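List Home | Threads | Search | Subscribe

Re: Dornora: starting hand in the solo game

On the solo setup, someone wrote:

> The Ollon expansion gives the solo player 4 cards instead of
> the usual hand. Does that replace the base rule, or only apply
> when you play the Pillay scenario?

It applies to every solo game once Ollon is mixed in. The Pillay sheet repeats the rule, and that is where the confusion comes from. If you draw a henchman in the opening hand, shuffle it back and draw again.

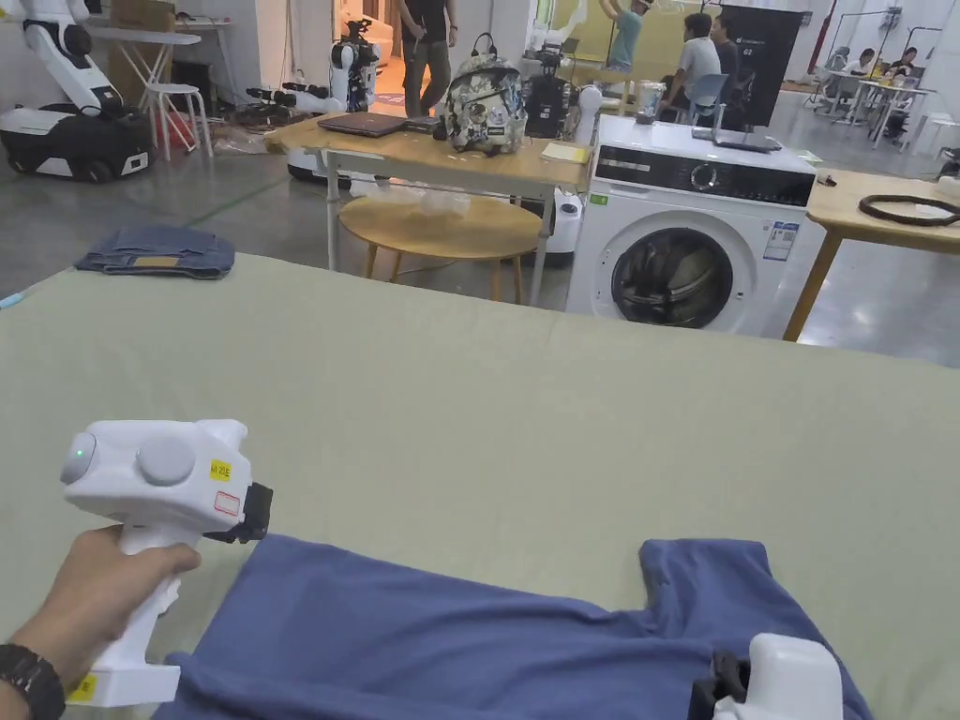
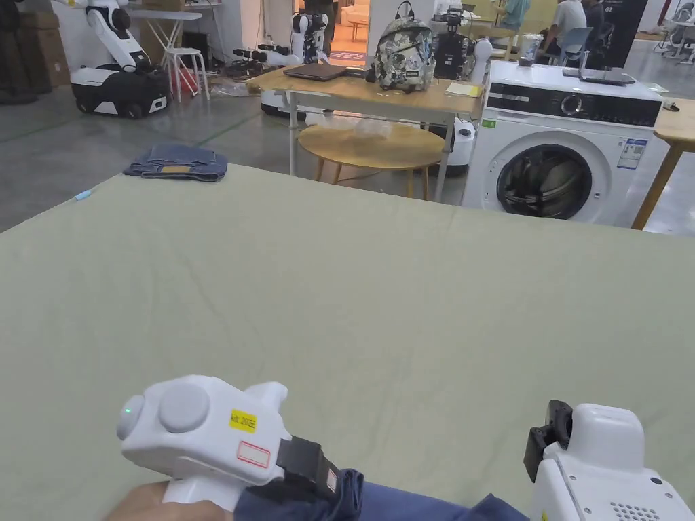
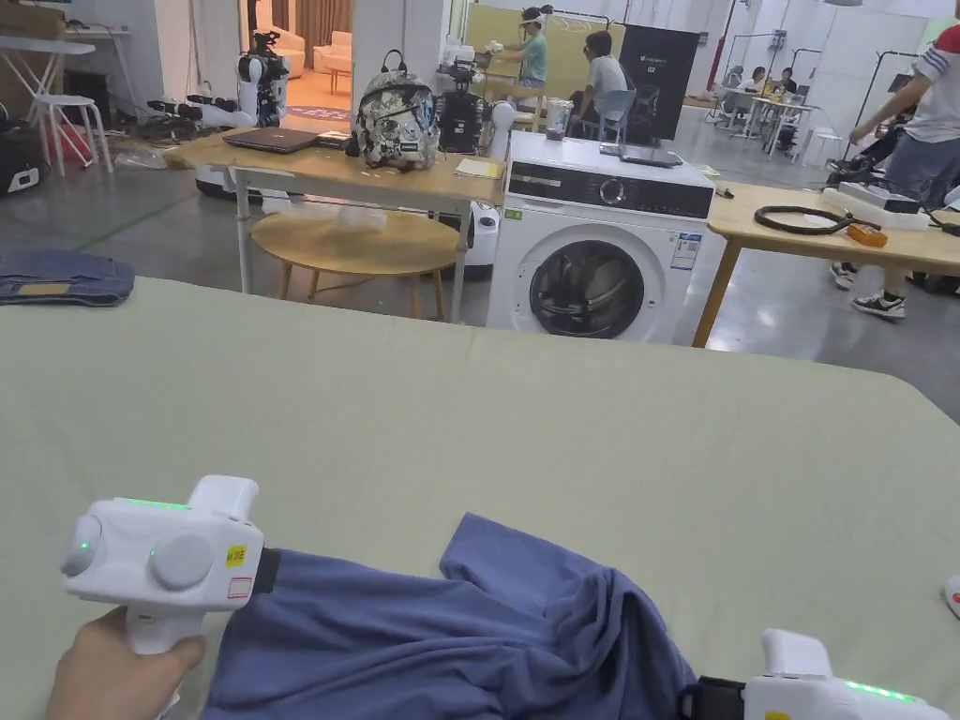

Page last changed: 17 Dec 2024

I checked the March printing as well and the text is the same. Card 545 has a typo – it says "discard" where the rulebook says "set aside". Play it as set aside, or the Iltar deck runs out too early.

> Are the promo cards legal with this?

Yes, except the two marked with a star. Those were made for Iltar on its own and don't have the new keywords. I leave them in the box.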